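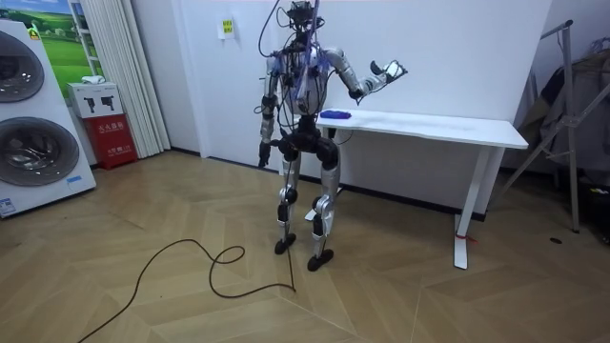 보낸 사람: 바닥 당번 (2층)
받는 사람: vesport-공용공간 목록
제목: Re: Re: 헤링본 바닥, 흰 테이블, 그리고 걸레의 행방

라도미르 님, 그리고 이 메일을 제목만 보고 지우려다 손가락이 미끄러져 열어 버린 여러분께.

답이 늦었습니다. 바닥에 관한 메일은 읽고 나면 바닥을 봐야 하고, 바닥을 보면 닦아야 하고, 닦고 나면 답장 쓸 기운이 없습니다. 아래에 원래 메일을 나눠서 인용하고 그 밑에 답을 답니다. 전문 인용 좀 하지 말라는 지난번 항의를 반영했습니다.

Radomir Stan 님이 쓰신 글:
> 안녕하세요. 9월부터 큰 방을 나눠 쓰게 된 라도미르입니다. 인수인계
> 문서를 받았는데 마지막 수정자가 세 명이고 내용이 서로 다릅니다.
> 한 명은 물걸레를 쓰라고 하고, 한 명은 물걸레를 쓰면 바닥이 죽는다고
> 하고, 한 명은 "상식적으로"라고만 써 놓으셨습니다. 어느 쪽이 맞나요?

세 번째가 접니다. 당시에는 상식이라는 것이 있다고 믿었습니다.

물걸레는 됩니다. 다만 제가 말하는 물걸레와 몇몇 분이 생각하시는 물걸레 사이에는 강이 하나 흐르고 있고, 그 강물이 전부 마루 틈으로 들어갑니다. 걸레를 짜서 더는 물이 안 떨어지면 그때 한 번 더 짜세요. 손목이 조금 억울하다 싶을 때가 적당합니다. 닦고 지나간 자리가 금방 말라 있으면 잘하신 것이고, 자기 얼굴이 비치면 마른걸레를 가지러 뛰셔야 합니다.

"바닥이 죽는다"고 쓰신 분의 심정도 압니다. 예전에 창가 쪽 조각 몇 개가 가장자리부터 들린 적이 있습니다. 화분 받침이 샜는데 화분 주인을 끝내 못 찾았고, 화분은 그 뒤로도 무럭무럭 자라서 지금은 복도에 있습니다. 조각은 Halilović에서 와서 갈아 주었습니다. 그때 오신 분이 바닥을 한참 내려다보고 하신 말씀이 "이건 물이네요"였고, 출장비는 그 한 문장에 대한 값이었던 것 같습니다.

> 그리고 방향 문제입니다. 빗자루질을 어느 방향으로 해야 하는지
> 모르겠습니다. 결이 이쪽으로도 가고 저쪽으로도 갑니다.

헤링본의 본질을 하루 만에 파악하셨습니다. 저는 반년 걸렸습니다.

일반 마루는 결을 따라 쓸면 됩니다. 우리 방은 큼직한 조각이 서로 비스듬히 물려 있어서, 한 조각의 결을 따르는 순간 옆 조각의 결을 정면으로 거스르게 됩니다. 모두를 만족시키는 방향이 없다는 점에서 이 메일링 리스트와 비슷합니다. 저는 지그재그가 뻗어 나가는 쪽, 그러니까 뾰족한 끝이 가리키는 쪽으로 길게 밀고 갑니다. 다 밀고 나면 문 쪽으로 모읍니다. 반대로 하셔도 세상은 계속 돌아가는데, 저는 반대로 하는 사람을 보면 말없이 한숨을 쉽니다. 참고만 하세요.

청소기를 쓰실 분은 솔이 돌아가는 헤드를 빼고 납작하고 부드러운 것으로 바꿔 끼우세요. 납작한 헤드는 청소기 옆에 걸려 있어야 합니다. "있어야 합니다"라고 쓴 것은 의도적인 표현입니다. 안 보이면 소파 밑을 먼저 보시고, 그다음에 저한테 메일을 주시고, 그래도 없으면 밀대로 하시면 됩니다. 밀대는 훔쳐 가기에 너무 못생겨서 언제나 제자리에 있습니다.

바닥에 선이 깔려 있을 때는 선을 따라 양옆을 쓸고, 뽑지는 마세요. 선 한 줄 밑에 먼지가 얼마나 모이겠냐고 하실 텐데, 모입니다. 선을 살짝 들고 밑을 한 번 훔친 다음 있던 자리에 내려놓으면 끝입니다. 질질 끌어서 옮기면 그 아래 낀 모래알이 바닥에 서명을 남깁니다. 지난번 서명은 팔 길이만 했고 필체가 좋지 않았습니다.

> 오일을 발라야 한다는 이야기도 있던데 사실인가요? 창고에
> Bruvura라고 적힌 통이 있습니다. 뚜껑이 안 열립니다.

사실이고, 그 통이 맞고, 뚜껑은 원래 안 열립니다.

정확히는 열리는데, 마지막에 쓴 사람이 입구를 닦지 않고 닫아서 굳은 것입니다. 마지막에 쓴 사람이 누구냐고 물으신다면 당번표가 있으니 찾아보실 수 있고, 찾아보지 않으셨으면 좋겠습니다. 고무장갑을 끼고 돌리면 열립니다. 안 되면 뚜껑 둘레를 미지근한 물에 적신 천으로 잠시 감싸 두었다가 다시 해 보세요. 펜치는 쓰지 마세요. 펜치로 연 통은 다시는 닫히지 않고, 닫히지 않는 오일 통이 있는 창고에서는 무슨 일이든 벌어집니다.

바르는 양은 생각하시는 것보다 훨씬 적습니다. 우리는 한 번 바를 때 방 전체에 900밀리리터를 쓰고, 그것도 얇게 두 번에 나눠서 씁니다. 처음 하는 분들은 꼭 한복판에 부어 놓고 시작하시는데, 그러면 한복판만 주유소 바닥처럼 됩니다. 천에 묻혀서 구석부터 문 쪽으로 물러나며 바르세요. 반드시 문 쪽으로요. 저는 한 번 문을 등지지 않고 시작했다가 창턱에 앉아 저녁을 맞은 적이 있습니다. 석양은 좋았습니다.

바르고 나서 20분 뒤에 남은 것을 마른 천으로 닦아 냅니다. 이걸 건너뛰면 끈적거리고, 끈적거리면 먼지가 붙고, 먼지가 붙으면 저한테 메일이 옵니다. 닦아 낸 천은 둘둘 말아 쓰레기통에 던지지 말고 펼쳐서 바깥에 널어 말려 주세요. 기름 먹은 천을 뭉쳐 두면 저절로 열이 올라 불이 날 수 있습니다. 이 메일에서 농담이 안 섞인 문단이 하나 있다면 여기입니다.

> 흰 테이블은 어디 소속인가요? 벽에 붙여 둬도 되는지, 그리고
> 무엇으로 닦아야 하는지 궁금합니다. 다리에 감긴 빨간 것은
> 떼도 되나요?

테이블은 Starnel 것이고 소속은 방입니다. 복도로 나간 적이 두 번 있는데 두 번 다 돌아왔습니다. 벽에 붙여 두는 게 맞습니다. 가운데로 끌어내면 다들 지나가다 모서리에 허벅지를 찧고, 찧은 사람은 테이블을 탓하고, 테이블은 다시 벽으로 갑니다. 중간 과정을 생략하자는 뜻입니다.

옮길 일이 있으면 둘이서 드세요. 상판 긴 쪽 가운데를 잡고 혼자 밀고 가는 기술이 한때 유행했는데, 그 시절의 흔적이 바닥에 아직 있습니다. 조각 세 개를 비스듬히 가로지르는 자국이 그것입니다. 헤링본 무늬와 얼추 평행이라 손님들은 못 알아봅니다. 저는 알아봅니다. 다리 밑에 붙이는 펠트는 서랍에 새것이 있으니 닳았다 싶으면 갈아 주시고요.

닦는 것은 부드러운 천이나 부드러운 스펀지에 미지근한 물, 주방 세제 한 방울이면 충분합니다. 매끈한 흰 상판은 수세미의 거친 면과 원수지간입니다. 한 번 문지르면 그 자리만 광이 죽고, 죽은 광을 감추려고 옆을 또 문지르면 테이블 절반이 무광이 됩니다. 마법 스펀지라고 불리는 그 흰 블록도 같은 집안이니 속지 마세요. 볼펜 자국에는 알코올을 천에 조금 묻혀서 톡톡 두드리고 바로 물기 있는 천으로 마무리합니다. 커피 자국은 그날 닦으면 커피 자국이고, 다음 날 닦으면 인테리어입니다.

빨간 것은 두세요. 제가 오기 전부터 있었다는 사람과 제가 감았다는 사람이 있는데, 저는 감은 기억이 없습니다. 테이블도 그것 때문에 불편해하는 기색이 없습니다. 걸레질할 때 젖지 않게만 피해 가시면 됩니다.

> 마지막으로 걸레와 행주를 색으로 구분한다고 들었습니다. 파란색이
> 테이블용이라고도 하고 바닥용이라고도 합니다.

드디어 올 것이 왔습니다.

파란색은 테이블용입니다. 회색은 바닥용입니다. 이것은 작년에 투표로 정했고, 투표율은 형편없었지만 어쨌든 결과가 나왔습니다. 파란색을 바닥용으로 알고 계신 분들은 투표 이전의 구체제에 속한 분들이며, 그분들이 닦은 테이블에서 제가 샌드위치를 먹었다는 사실을 떠올리지 않으려고 날마다 노력하고 있습니다.

세탁은 파란 것끼리, 회색 것끼리 40도에서 돌려 주세요. 섬유유연제는 넣지 마시고요. 유연제를 먹은 천은 물을 밀어내기만 하고 빨아들이지를 않아서, 닦는 게 아니라 물을 산책시키는 꼴이 됩니다. 다 마르면 개수대 옆 고리에 겁니다. 테이블 끝에 올려놓고 가는 습관이 있는 분들이 계신 줄 압니다. 축축한 채로 두지만 않으면 큰 죄는 아닙니다만, 고리가 바로 저기 있고 고리는 외로워합니다.

> 길게 써서 죄송합니다. 바닥이 예뻐서 망치고 싶지 않았습니다.
> 라도미르 스탄 드림

사과하지 마세요. 이 목록에서 바닥이 예쁘다는 말이 나온 것은 처음이고, 저는 이 줄을 따로 저장해 두었습니다. 밝은 나무라 오후에 볕이 들면 조각마다 색이 조금씩 다르게 보이는데, 그걸 보면 출장비 생각이 잠시 사라집니다.

질문하신 김에 아무도 묻지 않은 것 몇 가지도 적어 둡니다.

신발은 밑창에 돌이 끼었는지 보고 들어와 주세요. 현관 매트는 두 발로 밟으라고 깔아 둔 것입니다. 한 발만 스치고 들어오시는 분들의 나머지 한 발에 대해 저는 유감이 많습니다.

겨울에는 난방을 갑자기 올리지 말아 주세요. 나무가 마르면 조각 사이가 벌어집니다. 벌어진 틈에 뭔가를 채워 넣고 싶은 충동이 생기더라도 참으시면 봄에 도로 붙습니다. 작년에 어느 분이 친절하게도 치약을 넣으셨습니다. 봄이 되어 나무가 불어나자 치약이 다시 올라왔고, 방에서 한동안 박하 향이 났습니다.

의자를 끄는 소리는 아래층까지 갑니다. 아래층에서 답장으로 빗자루 손잡이를 천장에 두드리는 소리도 우리 층까지 옵니다.

의견 있으신 분은 이 메일에 답장해 주세요. 제목은 바꾸지 말아 주시고요. 지난번에 제목을 바꾸신 분 때문에 바닥 오일 이야기가 "송년회 장소"라는 제목 밑에 보관되어 있고, 올해 누군가 그걸 보고 오일을 들고 식당에 나타날까 봐 걱정입니다.

인수인계 문서는 제가 이번 주 안에 한 가지 내용으로 고쳐 놓겠습니다. "상식적으로"는 지우겠습니다.

바닥 당번 드림
Vesport 2층

추신. 청소기 납작 헤드 찾았습니다. 소파 밑이었습니다.

추추신. 오일 통 뚜껑을 여는 데 성공하신 분은 입구를 닦고 닫아 주세요. 당번표는 안 보셔도 됩니다.

--
이 메일은 vesport-공용공간 목록 구독자에게 발송되었습니다.
구독을 해지하셔도 당번에서는 빠지지 않습니다.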